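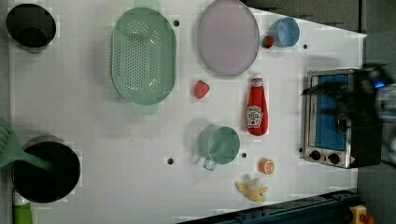 ブレーキの確認が最後のほうにあるのはおかしい、まずそこから見るべきじゃないか、という感想が前回の点検表に届きました。はい、おっしゃるとおりです!読んだ瞬間に「うわ、ほんとだ」と声が出ました。前の版は私がピットで見て回る順番をそのまま書き写しただけだったので、工具箱に近いところから始まっていたんですよね。今回はブレーキを先頭に持ってきました。

というわけで、Judedellのカート耐久チームで使っている走行前点検表、書き直し版です。車両はいつものBorkonのフレームで、走るのはTavutiaの屋外コース。四角が項目、矢印のあとが私のひとりごとです。ひとりごとのほうが長いのは前からなので、急いでいる人は四角だけ拾ってください。

1 ブレーキ

□ ペダルを強く踏んで、そのまま保持できる
→ 踏んだまま心の中でゆっくり数えます。じわっと奥に入っていくようならエア抜きからやり直し。9月の練習走行では「まあ大丈夫でしょ」と出ていって、一周で戻ってきました。あれは私です。

□ ペダルの戻りが引っかからない

□ パッドの残量、左右の減り方
→ 残り2ミリで交換と決めました。前は「薄くなったら」と書いてあって、人によって薄いの感覚がぜんぜん違う(私はけっこう粘るほう)。数字にしたら揉めなくなりました。

□ ディスクの傷、曲がり、取り付けボルト
→ ディスクは手で後輪を回しながら見ると振れがわかりやすいです。縁石に乗り上げた次の走行前は必ず。

□ ロッド、またはホースのつなぎ目
□ 安全ワイヤーがついている
→ 車検で一番よく止められるのがこのワイヤーです。ついてはいるんだけど、たるみすぎてペダルに触っている、というのもだめでした。長さの正解がいまだによくわからず、毎回係の人に見てもらっています。

2 ステアリング

□ ハンドルを左右に切りきって、どこにも当たらない
□ ハンドルを上下にゆすってガタがない
□ タイロッドのロックナット
→ 指で回るか確かめるだけじゃなく、スパナを当ててください。指で回らなくてもスパナだとすっと動くことがあります。気持ち悪いですよ、あれ。

□ スピンドルのボルトと割りピン
→ 割りピンは使い回さない!曲げ直したらまだ使えそうに見えるんですが、使わない。予備は工具箱の上の段、小さい仕切りに入れてあります。なくなったら最後の一本を使った人が書いておくこと。

□ ハブのナット、左右

3 タイヤとホイール

□ 空気圧(冷えた状態で四本とも)
→ 記入欄は前の版より大きくしました。手袋のまま書くと字がはみ出すので。数字そのものはその日の気温と相談なので、ここには目標値を書いていません。走行ノートの去年の同じ月を見るのが早いです。

□ サイドの切れ、刺さりもの
□ ホイールナットの締め付け
→ 締めたら蛍光ペンで印。締めた人と見た人は別にします。ひとりしかピットにいないときは、一度離れて水でも飲んで、戻ってきてから自分で見ます。これがけっこう効くんです、戻ってくると目が新しくなっているというか。

□ 左右のつけ間違いがない
→ 笑わないでください。雨用に履き替えるときにやりました。

4 エンジンまわり

□ マウントボルト
□ チェーンの張りと油
→ 張りは上側の真ん中を指で押して確かめます。指で押した感じを言葉にするのが難しくて、前の版には「ほどほど」と書いてありました。今回は測ることにして、当て木に線を引いてあります。線と線の間なら合格。

□ スプロケットの歯、前後の並び
□ チェーンガードの固定
□ 排気管のスプリング(全部かかっているか)
→ 外れるのはだいたい奥の一本。しゃがんで覗かないと見えません。

□ オイル量と、にじみ
□ エンジンの走行周回を記入した
→ いまのエンジンは前回のオーバーホールから386周走りました。まだ元気に回っています。ただ、Rochaコーナーの立ち上がりで少しもたつく気がするという話が出ていて、私もそう言われてみればそんな気がするような、しないような……。気のせいかどうかは次にキャブを開けてから書きます。

□ スロットルワイヤーのほつれ、戻り
→ 全開にして離す。ハンドルを右に切りきって同じことをもう一回、左でもう一回。ワイヤーの取り回しを変えた日は特にていねいに。

□ キルスイッチでちゃんと止まる

5 燃料

□ タンクの固定、ホースのひび、キャップ
□ 携行缶のふたと置き場所
→ 置き場所は給油エリアの線の内側です。Tavutiaは線が薄くなっていて、朝の暗いうちだと見えにくい!迷ったら係の人に聞くのが一番です。

□ 消火器の針が緑に入っている
□ 消火器を全員が手で持ち上げてみた
→ 見るだけだと、ピンの位置を知らないまま一日が終わります。持ってみると意外に重いし、ホースがどっち側についているかもわかります。給油係だけでいいじゃないかという意見もあったんですが、私はぜんいん派です。

□ 給油するときはエンジン停止、ドライバーは降りている

6 シートと車体

□ シートの割れ、ステーのボルト
→ 割れは裏側から始まります。懐中電灯で。前のシートは背中の右下から白っぽい筋が出てきて、触ったらもうぶかぶかでした。

□ フレームの溶接部
□ フロントとサイドのバンパー、クランプ
□ ウエイトの固定
→ 耐久はドライバーごとに積み替えるので、ここが一番あわてます。うちは15キロまで積むことがあって、これが緩んだら本当に危ない。積み替えたあとの確認は省略なし。後ろに他のチームが並んでいようが省略なしです。

□ ゼッケンが前後左右とも読める
□ 計測器の充電と取り付け
→ 充電し忘れは一度やると忘れません(いや、二度やりました)。

7 ドライバー

□ ヘルメットのあごひも、シールドの傷
□ スーツの破れ、袖口
□ グローブ、シューズ、リブプロテクター
□ 首まわりにひもや布が出ていない
→ 冬になるとネックウォーマーの裾が出てくる人が増えます。髪の長い人も、ヘルメットをかぶってから誰かに後ろを見てもらってください。私は自分では入れたつもりで毎回どこか出ています。

□ 水を飲んだ
→ これ、チェック項目に入れるのかとからかわれました。入れます。交代は50分ごとで、夏はその時間がなかなかこたえるんです。8月は乗る前だけじゃなくて、降りてすぐの欄も作りました。

□ 旗の意味を言える
→ 口に出してもらいます。青と黄はみんな即答、問題はオレンジの丸がついた黒です。車両に不具合があるから戻りなさい、の旗。出されたことに気づかず走り続けると、ペナルティ以前に部品が飛びます。

8 ピットまわり

□ 床の工具、ウエス、こぼれたオイル
□ サインボードとペン
□ 救急箱の中身
→ 冷却スプレーと大きいガーゼの減りが早いです。やけど用のものを増やしました。

□ ピットロードに出る前の左右確認係が決まっている
→ 係が決まっていない時間帯をなくしたくて足しました。Tavutiaのピット出口は右から来る車が看板の陰に入ってしまって、座った姿勢だとほとんど見えません。手の合図は、開いた手のひらが「待て」、腕を大きく回したら「行け」。親指を立てるのは禁止にしました。行けなのか、いいねなのか、毎回わからないので。

印刷するときは裏表にして、表に1から4、裏に5から8が来るようにすると収まりがいいです。クリアファイルに入れて油性ペンで書けば、雨でもにじみません。消すのがちょっと面倒ですけど、エタノールで拭けばきれいになります。

それから、チェーンの当て木のこと。作り方を知りたい人がいたら書きますが、木切れに線が二本あるだけの、ほんとにそれだけのものです。うちのBorkonに合わせてあるので、違うフレームの人は自分の車両の説明書の値で線を引いてくださいね。

まだ迷っているのは、ウエイトの欄を交代のたびに別の紙にするかどうか。同じ紙だと欄が足りなくなるし、別の紙にすると風で飛んでいくし。11月の耐久では別紙にひもをつけて試してみるつもりです。

ホーム 走行ノート 点検表 コースメモ 掲示板 リンク ページの先頭へ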